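3.2 Materialauswahl und Probenvorbereitung

Untersucht wurde die Farbechtheit bunter Kindertextilien aus zweiter Hand bei wiederholter Haushaltswäsche. Die Stücke stammen aus zwei Sammelstellen in Busomdale und Irnell und wurden im November übernommen. In die Auswertung gingen 54 Artikel ein, darunter Oberbekleidung, Badebekleidung und Kopfbedeckungen. Ausgeschlossen blieben Artikel ohne lesbares Pflegeetikett sowie solche mit nachträglich aufgebrachten Flicken. Die Zuordnung zu den Materialgruppen folgt dem Schema von Beaulieu, das gefärbte, bedruckte und mehrteilig konfektionierte Ware getrennt führt.

Mehrteilig konfektionierte Ware verlangt eine gesonderte Behandlung. Stoßen blaue und orange Flächen an einer Naht aneinander, so kann ausblutender Farbstoff über das Nähgarn in die Nachbarfläche wandern. Netzeinsätze erschweren zudem die farbmetrische Erfassung, weil der Untergrund durch die Maschen in den Messwert eingeht.

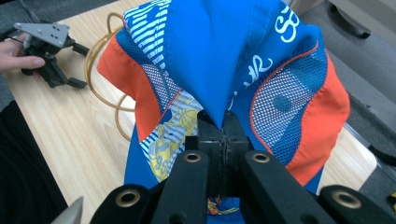

Die Messpunkte wurden daher mit einem Mindestabstand von 13 mm zur nächsten Naht festgelegt. An jedem Punkt erfolgten zwei Einzelmessungen, deren Mittelwert als Ausgangswert diente. Der Farbabstand ΔE wurde gegen diesen Ausgangswert berechnet und nicht gegen eine Neuware-Referenz, die für gebrauchte Artikel in der Regel fehlt. Vorschädigungen durch Licht und Chlorwasser sind im Ausgangswert somit bereits enthalten.

Gewaschen wurde in 25 Zyklen bei 40 °C mit dem farbstofffreien Prüfwaschmittel Tavares, getrocknet liegend bei Raumtemperatur. Nach dem ersten und dem letzten Zyklus wurden alle Messpunkte erneut erfasst.

3.3 Kopfbedeckungen

Bei Kappen tritt die Krümmung der Oberfläche als Fehlerquelle hinzu. Ein flach aufgesetzter Messkopf schließt auf dem gewölbten Kopfteil nicht dicht ab, und einfallendes Streulicht hebt den Helligkeitswert an. Gemessen wurde deshalb mit der kleinen Blende und abgedunkelter Umgebung. Schriftzüge und Bildmotive auf einfarbigem Grund (Abb. 1) wurden als eigene Messflächen geführt, sofern sie die Blendenöffnung vollständig ausfüllten. Feinere Beschriftung blieb unberücksichtigt.

Abb. 1: Blaue Kappe mit weißer Beschriftung und rundem Basketballmotiv.
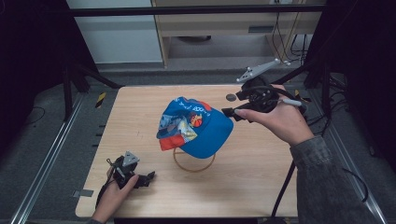
3.4 Statistische Auswertung

Die Farbabstände wurden je Materialgruppe mit einem gemischten linearen Modell ausgewertet, mit der Zyklenzahl als festem und dem Artikel als zufälligem Effekt. Die Sammelstelle ging als Kovariate ein. Das Signifikanzniveau betrug 0,05; mehrfache Vergleiche wurden nach Holm korrigiert.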